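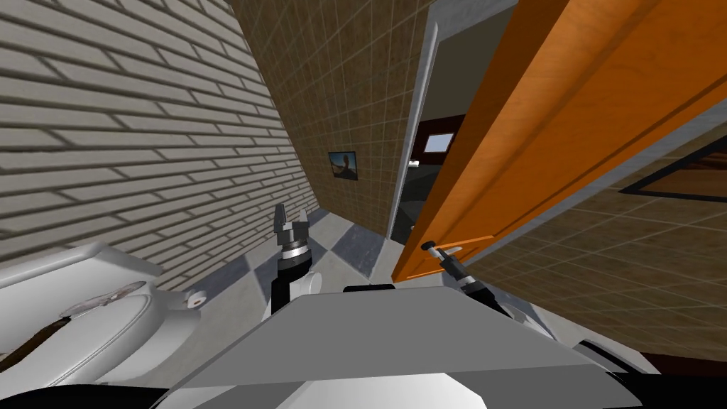 Ticket 241 was opened in August after the right arm of the two-arm unit began stopping short of the lever on the bathroom door. The task runs in the Taddale simulated flat and had been passing before the last update to the arm settings. In this run the door is already standing open, the right gripper has come up close to the silver lever from below and to the right, and the left gripper is held open over the checkerboard floor. The fault is in how the right arm is set up. The door model has been checked and left alone.

Product: Stokis arm controller, simulated build
Cell: Taddale flat, bathroom
Reported by: Krishnan test group
Handled by: Ivone Furtado
Status: closed, one item carried over

Reported problem

The right arm moves towards the handle, slows down and stops before the fingers close. The controller gives no error. The task then times out and the run is marked as a failure. The left arm does what it is told. Restarting the run makes no difference. Restarting the whole cell clears the fault for the first run only, and it comes back on the next.

First checks

Loaded the settings file from before the update and ran the same task. The arm reached the handle. Loaded the new file again and the arm stopped short. Repeated both with the lights in the room turned up, in case the camera was losing the lever against the door. Same result each time.

Compared the two files line by line. The wrist offset for the right arm was different. The new file had the value for the longer Maston fingers, and the cell is fitted with the standard ones. The controller believed the fingertips were 11 mm further forward than they were, so it stopped where it thought contact would be.

That explained the short reach. It did not explain why the first run after a full restart was good.

Second checks

Turned on the full log and restarted the cell. On a full restart the controller reads the offset from the cell file, where the value is still correct. At the end of each run it reloads from the arm file, where it is wrong. The first run therefore uses the good number and every later run uses the bad one.

Fix

1. Stopped the cell and saved a copy of both files.
2. Put the standard finger offset back in the arm file for the right arm.
3. Checked the left arm entry. It was correct and was not changed.
4. Set the reload step to compare the two files and stop with a message if they differ.
5. Restarted the cell and ran the door task 11 times in a row without a restart in between.

All of those runs passed. The fingers closed on the lever at the expected point and the log showed the same offset from start to finish.

Reply from Krishnan test group

Confirmed on our side with the corrected file. We also have the kitchen cell on the same controller build. Does it need the same change?

Reply from Ivone Furtado

Yes, if it was updated from the same package. Open the arm file and look at the wrist offset for both arms before running anything. If you have the Maston fingers fitted in that cell, leave the longer value in and correct the cell file to match.

Carried over

The update package still contains the wrong arm file. It has been withdrawn from the shared folder, and version 2 is to be built from the corrected copy. Until then, do not update any cell that uses standard fingers.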